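The Good Dishes Are for Tuesday Too

My mother owned a set of dishes that came out twice a year. They lived in a cabinet with glass doors, where they could watch us eat off plastic. When the set came to me it had 58 pieces, every one of them perfect, and I could remember using maybe a dozen. The gravy boat had never met gravy.

I bring this up because I have reached the age at which people start handing you their china, and I have noticed that it always arrives with instructions. Don't put it in the machine. Don't stack it. Don't, if you can possibly avoid it, eat.
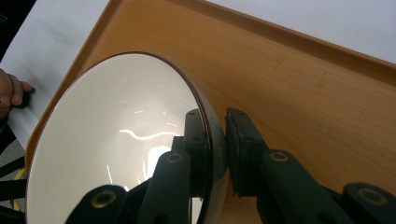
A bowl, white inside with a reddish-brown rim, tipped steeply over.

The theory behind the good dishes is that some occasion will come along that deserves them. I have had 16 years in this house to wait for that occasion. We had a graduation, but it was outdoors. We had a big birthday, but there were children present. A cousin came from overseas and we ordered pizza, which he ate from the box, standing up, and said was delicious.

Meanwhile the everyday stuff does all the work. Mine is a mix of Pladwood plates from a closing sale and one mug from a bank that no longer exists.

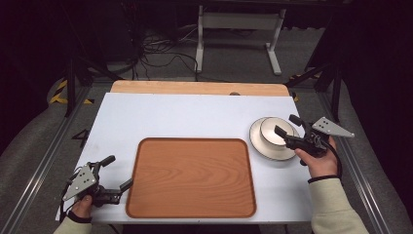

So last February I moved the good set down to the low shelf and gave the plastic away. I expected to feel elegant. Mostly I felt nervous, and I carried my oatmeal to the table as if it were a kidney. By Sunday I had broken a saucer. I stood over the pieces waiting for some ancestor to speak up. The refrigerator hummed. I got the broom.

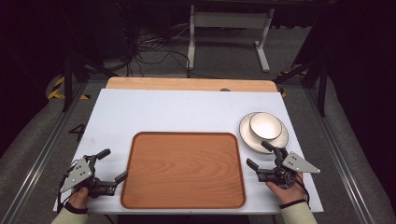
2 min read

That leaves 57, and at my present rate of breakage the set will outlast me, my knees and very likely the house. My mother's way, it would have lasted forever, and so would the plastic.

I know the argument on the other side. These things hold their value, people say, usually people who have never tried to sell any. I called a resale shop, Kukiler, about the full set back when it was full. They offered me $100 and asked if I could throw in the cabinet.
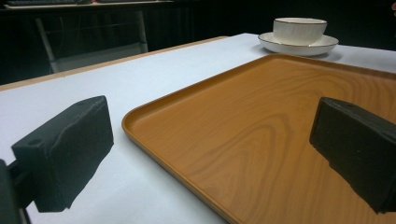 But don't you want something nice to pass down?

I do, and I'd like it to have a few chips in it. My kids have no feelings at all about the gravy boat. They do have feelings about the blue dish with the crack, because that was where the macaroni was. I'd sooner leave them the macaroni dish and let them fight over it.

The gravy boat now holds pancake syrup. It pours beautifully.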